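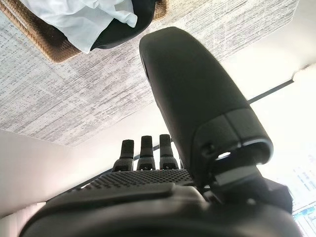
# Making up a bedroom (Sandside evening, 25 minutes plus chat)

Notes to self: keep it moving, leave the good bit on textures till everyone has sat down. Gun-woo has the clicker.

## 1. Hello and why bedrooms

- Thank Nisha Prajapati for the invite, and for the tea!
- I love bedrooms. Kitchens get all the attention, but the bed is the biggest soft thing most of us own, and it changes the whole room when it's done well.
- Ask for hands up: who made their bed today? Wait for the laughs, then own up about mine.

## 2. Quiet colors first

- Start pale. White duvet, light grey under it, and let them sit close together. You get all those soft shadows in the folds for free.
- Wrinkles are fine! I stopped ironing duvet covers two years ago and I've never missed it.
- Flecked and streaky fabrics are wonderful next to plain ones. Pass the Agarwal swatches along the rows (start at the back this time).
- Then one strong color, and keep it small. A cloth or a pillowcase will do it.
- Story: the guest room on Drenance Road, where I went red on the curtains AND the rug and had to sleep in it for a week.

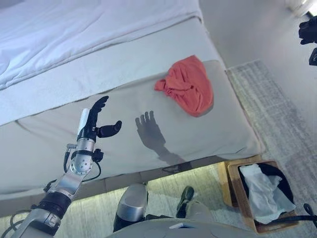

## 3. One bright thing, and what goes on the floor

- Look at that orange-red cloth on the grey. It's only bunched up in a heap and your eye still goes right to it.
- Light under the bed: my favorite trick of the lot. It glows across the floor, and it's so much kinder than a ceiling lamp if you get up at night.
- Light grey rug beside the bed, with some texture to it. Bare feet will thank you.
- Wooden basket with a dark liner. Towels can just be dropped in, no folding, and it still looks good. I'd have one in every room if I had the space.
- Gun-woo Ham will ask about washing liners. Answer: cold, inside out, air dry.

## 4. Try it at home

- Pick one cloth you already own. Move it from the bed to the chair to the basket and see where you like it best.
- Next meeting is in March, so bring your before and after photos.
- Questions, then swatches back in the box please!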